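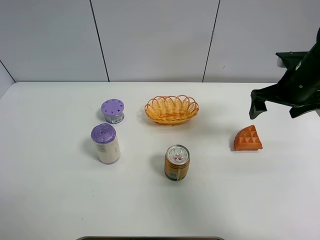
ok so. been asked about 29 times since July whether robots can do chores yet. short answer no. long answer is this thread

background for new people: I do closing shifts at Berhe (deli, small, good soup) and the rest of the week I help out at Tollavetti, where they work on arms that pick stuff up. so I get it from both ends. the deli wants to know when it can have one, the lab wants to know what a deli even does all day

what a deli does all day, for the record: put thing in other thing. put other thing away. wipe. repeat until 9

so putting a thing in a basket is not a toy problem to me. it's most of my shift. bread in basket, lids in bin, cans on shelf. if an arm could do only that, and do it every time, I would hand over my apron

"every time" is the whole problem btw. people see one clip where it goes fine and think it's done. I do maybe some 800 put-aways on a busy close. if you drop one in 20 I'm spending the night on the floor picking up rolls

and stuff is weird shapes. a can is nice. a can is basically designed to be grabbed. a wedge of anything is not nice, it's wide at one end and skinny at the other and it wants to twist when you squeeze

baskets are worse than you'd think too. the edge is never flat, the fingers have to clear it going in AND coming out. I catch my own sleeve on the bread basket at work and I've had hands for years 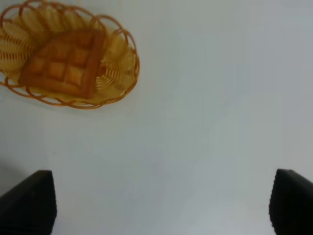 waffle in the basket, gripper open. put-away in its natural habitat

look how much table there is around that basket. this is what I keep telling my manager. our counter has never had that much free space, not even the day we opened. at Berhe there's a slicer, a register, the tip jar, someone's coffee, and then the basket behind all of it

also no one is asking it for a sandwich while it works

someone replied asking about the Kakosico one, the counter unit with the ads. I've only seen the ads. they want 2,600 for it and then a monthly fee of 59 for the software. I wrote to ask what happens when you move the basket to the other side of the counter and got a brochure back

Abenezer Yimer, who runs our bench and is more patient than me, says I'm measuring it wrong. his view is don't ask if it can do your shift, ask if it can do the most boring ten minutes of your shift with you standing there. which, fine. ten minutes of boring I would take

my list of what I'd trust it with today: moving light things that don't spill, one at a time, to a spot that stays put. while I'm in the room. thats it

not trusting it with yet: anything with soup in it, knives (obviously), stacking, a lid that has to be screwed on, the drawer that sticks

home is harder than the shop imo. at the shop everything has a place even if no one puts it there. at my house the place for the tape is "wherever the tape was last"

to the person who said dishwashers are already robots – yes, kind of, and note that the machine does the washing and you still do all the picking up and putting in. the picking up and putting in is the hard bit. always has been

folks at Clomisa asked if they could repost this for their newsletter, sure, go ahead, fix my spelling

anyway do I think it'll get there. yeah, I do. I've watched it get less bad and teh boring stuff is where it shows first. would I buy one this year, no. would I let one put the waffles away while I mop – ask me again next summer

break's over, will answer replies tonight

Last updated: 1 November 2019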